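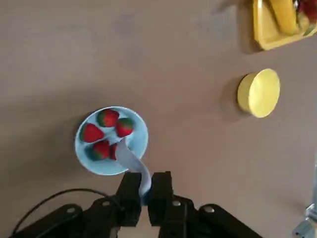 How to Wash, Dry and Keep Strawberries (So They Last Past Tuesday)

Filed under: Kitchen Basics, Fruit, Small Batch

439 shares | 30 comments

I used to be a terrible strawberry owner. I'd come home with a big box, rinse the whole lot in the sink because I felt virtuous, shove them wet into the fridge, and find gray fuzz on them two days later. Then I'd eat the four good ones standing up and feel bad about the rest.

What changed things for me was a summer of renting the upstairs rooms from Ingvild Dalen, whose garden in Mandcombe had more strawberry plants than any one household needs. We had berries on every flat surface from June on, and I got a lot of practice (and lost a lot of berries, before I got the hang of it). Most of what follows I learned from her, and the rest is me messing around on my own since.

You don't need much. A bowl, a colander, a couple of soft clean cloths, a plate with a bit of a rim, and a container with a lid that doesn't seal too tight. I like a pale blue plate because red berries look fantastic on it, but any old plate will do!

Step 1: Sort before you do anything else

Tip the box out gently and look at every berry. Anything with mold goes straight in the compost, and so does anything mushy that was sitting right up against it. Berries that are only bruised or a bit squashed go in a separate bowl for today — smash them on toast, stir them into yogurt, whatever you like.

I do this the minute I get home, still in my coat. If I put it off until after dinner it doesn't happen.

Step 2: Leave the caps on

Please don't hull them yet. Once you cut the green top off, water gets inside and the berry goes soft and a little bit sad-tasting. Five strawberries on a plate with their leaves still on look prettier anyway, and you've got a handle to hold them by when you eat them.

Step 3: Wash only what you'll eat soon

This is the one I argued about with Ingvild for weeks, and she was right. If they're for tonight or tomorrow, wash them. If they're for later in the week, put them away dry and unwashed and come back to this step when you want them.

For a small batch, fill a bowl with cold water, put the berries in, swish them around with your hand, and lift them out into the colander. Lift, don't pour! Any grit sinks to the bottom of the bowl, and if you pour everything out together you just dump it right back over the fruit. Then give them a quick rinse under a gentle tap. Don't leave them soaking while you answer the phone.

If I've got a larger batch and I'm hoping to get a few more days out of it, I use one part white vinegar to three parts water for the swish, then rinse really well in plain water. I can't taste it afterward. My brother swears he can, so rinse twice if you have one of those in your house.

Step 4: Dry them properly

Okay, here's where I used to go wrong every single time. Shaking the colander over the sink a few times does not make a dry strawberry.

Lay a cloth out flat and spread the berries on it so they're not touching. Let them sit for ten minutes or so while the worst of it drains off. Then take a second cloth and pat them, one at a time if you've got the patience. I go around the cap first, where the water hides under the leaves, and then down the sides. Pat, don't rub — the skin is thinner than you think and those little seeds catch on anything with loops in it.

About the cloth: thin, soft and smooth is best. I cut up an old cotton pillowcase into strips and they're the most useful thing in my kitchen drawer. A narrow strip is much easier to poke in between berries than a big dish towel, and you can slide it out from the middle of a plate without sending everything rolling across the table. Pull slowly and keep it low over the rim. If a berry is sitting on the end of it, lift the berry off first. (I have chased strawberries under the stove. You don't want to.)

And use a cloth you don't love. Strawberry juice comes out of cotton if you get cold water on it right away, but I forget about half the time, and my strips all have pink spots now.

Step 5: Plate or pack

For eating today, put them on a plate in a single layer with some room between them. I leave them out on the counter for half an hour before we eat. Cold strawberries straight out of the fridge don't taste of much, and it's amazing what a little time at room temperature does for the smell alone.

For keeping, line your container with a dry cloth or a paper towel, put the berries in one layer, and rest the lid on top slightly open. If you have to do two layers, put another cloth in between. They go on a shelf in the main part of my fridge, where I can see them, and I swap the lining if it feels damp. Unwashed ones usually get me to day five or six. Washed ones I try to finish in two or three.

Step 6: If you're losing the race

Freeze them. Now you can hull them! Wash, dry, take the tops off, lay them on a tray so they don't touch, and freeze until they're hard before you bag them up. If you skip the tray you get one enormous strawberry brick, and I've had to go at one of those with a rolling pin.

They'll be soft once they thaw, so save them for smoothies, sauce or jam. I start my first batch of freezer jam in April, when I'm clearing out last year's bags to make space for the new ones.

Posted in Fruit | 24 Nov 2019 | 30 comments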